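Heat from under our feet
December 21, 2023

The drilling crew finally packed up from the field behind the Shehata plant, and I miss the noise a little, which I never thought I'd write back in July when it was rattling my coffee cup every morning.

For anyone new here (hello, and welcome!), our side of town is getting a shared geothermal heating loop. The Gralludier project, as they've named it, will carry warm water through buried pipes to 56 homes, and ours is one of them. I have been reading about heat in the ground all year, to the despair of everybody who eats dinner with me. It isn't the volcanic kind you get in Iceland, with steam shooting up. Our water is only mildly warm, and each house has a heat pump that takes it the rest of the way, a bit like a refrigerator running backward.
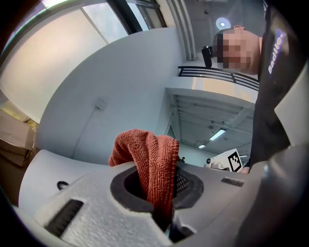 The two wells go down 900 feet, and the company that drilled them, Dritel, held an open evening where they passed around pieces of the rock they'd brought up. I held one for much too long. It was plain gray limestone, nothing you'd stop for on a walk, and I was thrilled with it anyway.

Now, the money. The hookup costs more than a new gas furnace would have, even after the town grant, and I went back and forth on it for weeks with a calculator and a lot of toast. What settled it for me was our old furnace, which is on its last legs and makes a sound like a bus pulling away. I'd have had to spend something either way.

Pipes come down Orden Street next, once the ground softens, and they say our driveway will be dug up for two days or so. I've already moved the hydrangea, poor thing, and it looks very sorry for itself by the back fence. If any of you have lived with one of these systems through a proper cold snap, please leave me a comment, I'd love to know how warm your upstairs stays!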